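Trading halt on Prira: what happens to resting orders?
Markets and Mechanics > Order Handling

tallgrass_lm
11 April 2019

Prira was halted this morning after the Mwakalinga supply story came out. I had a limit sell resting above the market and a stop below it, both good-til-canceled. My broker's screen shows both as "working" but will not let me modify either one. Cancel requests go to "pending cancel" and stay there.

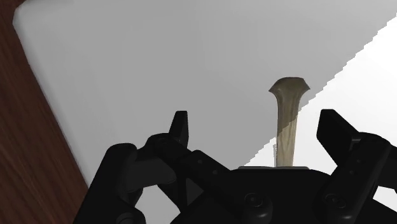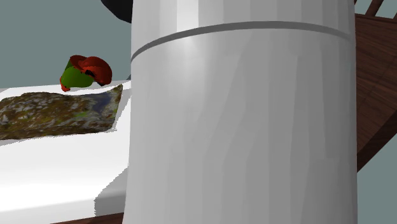

Questions. First, is the stop live when trading resumes, or does it have to be entered again? Second, if the reopening price is below my stop, do I fill in the reopening auction or after it?

bidside_ed
Depends on where the stop sits. Many brokers hold stops on their own servers and send a market order when the trigger prints. If yours is broker-held, the exchange has never seen it. It will trigger on the first qualifying trade, and that may be the auction print itself. You would then fill after the auction, at whatever is there.

The limit sell is probably on the book and will take part in the auction if it is marketable.

kettering9
Check whether it is a news halt or a volatility pause. The volatility kind is short and has a set process. A news halt lasts until the company has put out its statement and the exchange is satisfied. People mix these up constantly.

tallgrass_lm
The code on the feed says news pending. No resumption time posted.

Mwangi Nyanda
I would cancel the stop. A stop through a news halt is a market order with a delay on it. I held Otdale through one in September with a stop 3 percent under the last trade. It reopened down 24 percent and I was filled 2 percent below the reopening price. The stop gave me no protection and cost me the spread on top.

bidside_ed
Disagree in part. You would have been down 24 percent without the stop as well. The only cost you can assign to it is the last 2, and whether that was a cost depends on where Otdale traded later that day.

Mwangi Nyanda
It closed 15 percent down. So the cost was real.

bidside_ed
In that case, yes. Uvside went the other way after its halt and kept falling all afternoon. One sample each.

kettering9
A stop-limit avoids the bad fill but you may not fill at all. Pick which risk you want before the halt, not during it.

tallgrass_lm
Called the desk. The stop is broker-held, as bidside_ed said. The cancel on it has now gone through. The limit sell is at the exchange and the cancel is still pending. The rep said it should be acknowledged before the auction but would not put that in writing.

kettering9
Ask for the order ID and the time stamp on the cancel request. If it fills anyway, you will need both to dispute it.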